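Work and Automation, Unit 4: When part of a job is handed over
Handout for the Thursday group, 7 Sep 2023
Rimantas Lepik

Reading before class: the Dasby case, pages 51 to 70. Bring your notes from Unit 3 on job descriptions.

1. Jobs and tasks

A job is a bundle of tasks, and automation usually takes tasks out of the bundle one at a time. The case this week is Dasby, an office and training center with 436 people on site. The room service team there sets up meeting rooms, clears them, wipes the boards and restocks supplies. In April the company began moving some of the tabletop work to a robot arm supplied by Karna. Board wiping was the first task on the list.

The team's log for the year before shows 3,046 board cleanings. Each one was short and was done between other things, so it never appeared on a schedule. When managers tried to work out how much time the arm would save, they had no good figure to start from. 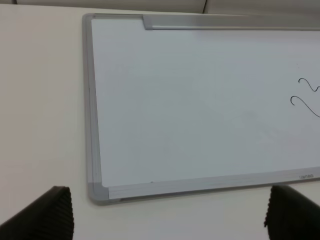

Wiping a board also includes a decision. A person coming into the room looks at what is written and asks whether it is still wanted. Sometimes they know whose meeting it was. Sometimes they leave it and check later. The arm has no such step unless someone writes one, and at Dasby the rule that was written is simple: anything without a "keep" card next to it may be erased. The judgment moved from the cleaner to the people who use the room - and those people were not told for the first two weeks.

2. What changed for the team

Hours stayed the same. The mix of work did not. Staff now spend part of the shift putting boards in position, changing worn pads and dealing with stops. Two of them were trained to restart the arm, and the others have to call them. Pay grades were not reviewed. One worker in the case says she misses the small jobs, as they were a break from carrying chairs.

Compare this with the Ene and Murum cases from Unit 2, where the new duties were written into the job description before the machines came in.

3. For discussion

Which tasks in your own workplace are done between other tasks and never recorded?
Who should write the rule about what may be erased?
Should restarting the arm count as skilled work?

Written work: one page on any of these, due at the start of the next class. Use the case for your facts and give page numbers.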